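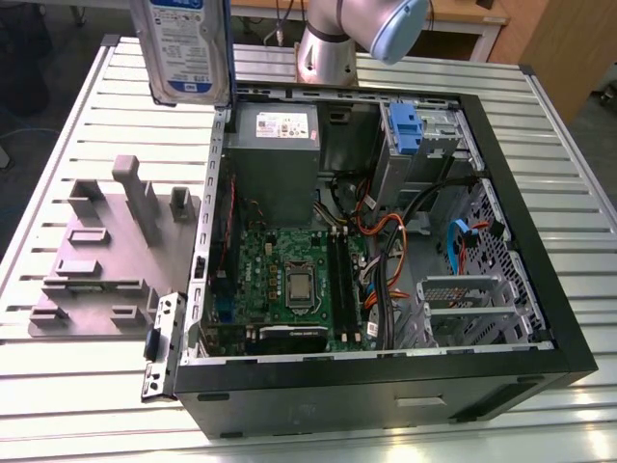
Le bras s'appelait Prulo parce que c'était le nom peint sur la caisse d'où venait son moteur de base, et au garage de Cundau on n'avait pas cherché plus loin. Il avait 3000 lignes de code derrière lui et un seul travail : monter et démonter des ordinateurs que la commune jetait. Ce soir-là, c'était le tour d'une vieille tour Dell, couchée sur la table en profilés, panneau retiré. Prulo tenait le disque dur en l'air, au-dessus du boîtier. La cage était vide, en bas à droite. Il ne descendait pas.

Je regardai l'écran. Essai 149, pas d'erreur. Le programme attendait une confirmation que je n'avais jamais écrite. Ma sœur, assise sur les marches, lisait le manuel de l'alimentation à voix basse.

« Il réfléchit ? dit-elle.
– Non. Il attend.
– Quoi ? »

Je remontai dans le fichier jusqu'à la ligne 2816. Il y avait là une pause, avec un commentaire de trois mots : demander au vieux. Notre père signait ses commentaires comme ça, quand il parlait de lui. Il avait travaillé vingt ans chez Baláž, à Drelham, sur des lignes où l'on arrêtait tout avant de poser une pièce, et il avait gardé l'habitude. Depuis juillet, il ne venait plus au garage. Les genoux, disait-il.

Je pouvais effacer la ligne. Ma sœur avait fermé le manuel. Elle prit le téléphone et l'appela. Il décrocha tard, la télévision derrière lui.

« Le disque est au-dessus du boîtier, dit-elle. On descend ? »

Il demanda si les câbles étaient dégagés. Je me penchai. Le bleu et le rouge pendaient du côté droit, près de la tôle percée. Je les écartai avec un crayon.

« C'est dégagé.
– Alors doucement », dit-il.

J'appuyai sur la touche. Il resta en ligne pendant toute la descente.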